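4.2 Small litter and the lined bin

The second part of the survey dealt with small litter: items that can be picked up in one hand and that would normally go straight into a room bin. Larger waste, such as shipping cartons and worn-out furnishings, was recorded separately and is treated in Section 4.4. The division was not always easy to apply. A carton kept for storage is not waste, although it may stand beside a bin for months, and observers were told to leave such cartons out of the record unless the occupants had marked them for removal.

Records were made in 35 rooms at Clusness and Suta under the Trakico protocol. Each room was followed for 72 hours, and the contents of its bin were sorted on a tray at the end of that period. Items found on the floor were entered on a separate sheet, with their distance from the bin measured to the nearer edge of the rim. The two sheets together gave 3473 items.

Four classes were used. Class A covers tissues and other soft paper. Class B covers wrappers and film, including foil joined to paper, which could not be split reliably in the field. Class C covers cans, and Class D covers lids, caps, and other small parts separated from a container. An item made of two materials was assigned by whichever made up the larger visible area. Sticks and picks still in their packaging were placed in Class B, a choice that the Seo pilot had made earlier and that was kept for the sake of comparison.

Classes A and B together made up 76 percent of the total. Both are light for their volume, and both spring back after being crushed by hand, so that a bin may look full well before it is heavy. Cans behave in another way. A can that goes in late tends to stay near the opening, at a slant, with softer waste beneath and beside it — see Figure 6(a). Fill height taken at the rim was therefore a poor guide to weight, and the two are reported separately in Table 5.

Figure 6, (a) to (c) in order. Small floor-standing bins with blue plastic liners turned over the rim.

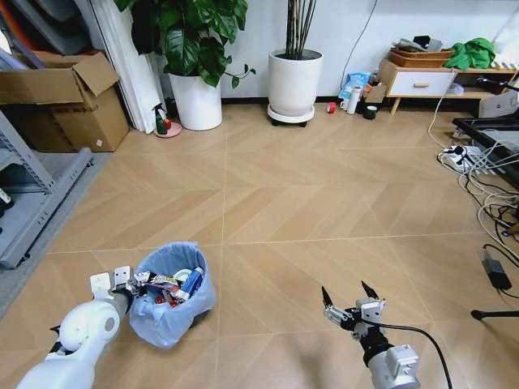
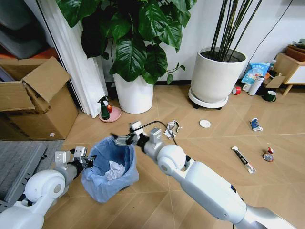
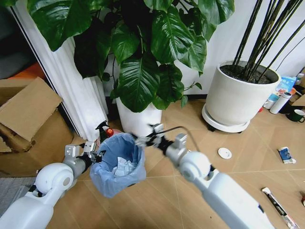

Clusness, Jun 28, 2022

Class D items were the most likely to be recorded on the floor. They are flat, they lie close to the boards, and a pale lid on a pale floor is easily missed by a person standing up. The litter in Figure 6(b) includes a small round white lid of this kind, along with crumpled foil and paper and a small blue-and-white wrapper. The bin there held a crumpled tissue near the bottom and had a good deal of room left. Spare capacity alone did not predict a clear floor in any of the room types studied.

Liners were scored on two points: whether the bag was turned over the rim, and whether the fold was held tight. The first was met in nearly every room. The second was not, and loose folds were common with thin bags, which crease readily and slip inward when something heavy is dropped onto one side. In Figure 6(c) the loose edges of the bag drape over the rim, with crumpled tissues inside. No score was lowered for creasing alone. Observers lowered the score only where part of the rim was bare or where waste had fallen between the bag and the wall of the bin.

The position of the bin was noted by its nearest fixed or heavy object. Potted plants proved a frequent reference point, as they are seldom moved and the floor near them is usually free of chairs. Fallen leaves and spilled soil were entered on the floor sheet as plant matter and do not form part of the four classes.

Some limits should be kept in mind. Bins emptied partway through the period were sorted twice and the counts added together, which may overstate Class A where tissues had torn. Floor type was recorded only as hard or soft. A mat or rug along one side of a hard floor was not entered as a change of type, and litter on it was counted with the rest. The November round will use a third code for mixed floors, and the Suta rooms will be visited first.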